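Mending by post: your questions

Print | E-mail

What do you mend?
Jumpers, cardigans, gloves, hats, the odd blanket. I darn, patch and re-knit cuffs from my kitchen in Wendt, and I've got 819 jobs in the book so far! No zips please, I'm hopeless at them.

How long will it take?
Allow 2 weeks, longer in November when everybody finds their moth holes at once. I sort the parcels on a Sunday morning, usually over breakfast.

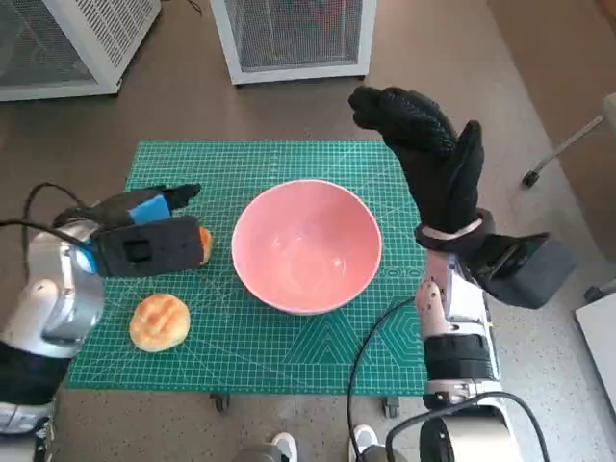
Pink bowl and bun on the cutting mat.

Can you mend black knitwear?
Yes, but I do it in daylight and it costs a bit more. Black stitches are murder to see, and every bit of fluff shows up. Look at the ribbing across the top here, with those little white flecks running along the lower edge — if yours looks like that, a once-over with a sticky roller before posting saves me an evening.
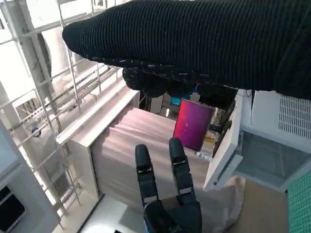
Should I wash it first?
Please do (a cool hand wash is fine) and let it dry completely before you wrap it up. I use Truser wool soap myself but any gentle one will do.

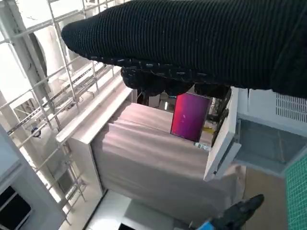

Black rib knit, with the white lattice frame on the left.

Will the repair show?
Up to you! I can match the colour as near as my Premeck yarns allow, or go bright and make a feature of it.

How should I pack it?
Fold it loosely and put it in a strong bag with your name and order number inside.

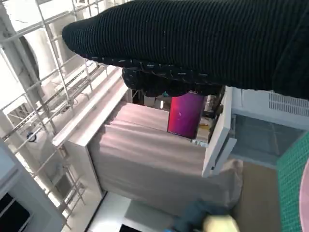 Pinkish-beige cloth in soft folds.

Is there a limit on size?
Holes up to 60 mm across are the normal price. Anything bigger, write to me first and I'll quote.

Print | E-mail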